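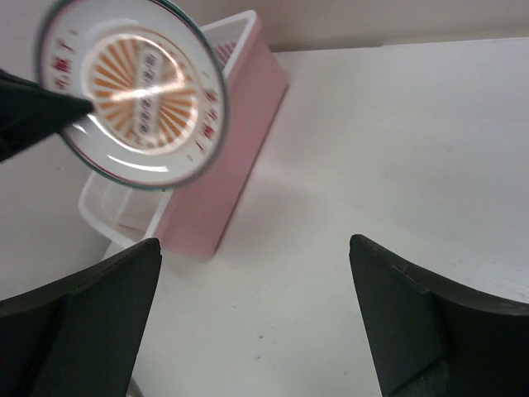 A decorated dish held beside a pink and white rack at the Mistedstead Open Day.

The Mistedstead Open Day is a yearly public visit to the Simard workshop in Mistedstead, where household robots are shown doing kitchen chores in front of anyone who cares to come and watch. It is best known for the dish rack demonstration, which has been on the program from the beginning and is still the part that most families ask for at the door.

The open day was started by Yasmine Shawky, who had been giving small tours to neighbors and their children on winter evenings and found that the kitchen table drew more questions than anything else in the building. The first proper one, held in December, brought in 156 visitors, a very pleasant surprise to everybody who had set out chairs for far fewer. The spring edition of 2023-04-30 welcomed 540, and the doors were kept open an extra hour so that the last groups (many of them with strollers) could have their turn up front.

In the dish rack demonstration, an arm running the Hirik control program works at a plain white table with a rack and a dish. Guests stand behind a low rope and follow along on a large screen, which shows the view from a small camera near the gripper. Glossy dishes are favored, even though glare makes them harder for the camera to read, and patterned ones are popular with the younger guests. A dish with an orange sunburst in the middle and small red characters circling its band has become something of a regular.

Each session is followed by a friendly talk, usually a good deal longer than planned, in which the staff explain how the grip is chosen and take questions from the floor. Children six and older may then guide a practice arm by hand, in groups of five, using a set of soft training blocks supplied by Skonico.

Admission is free, and tea is served in the front hall.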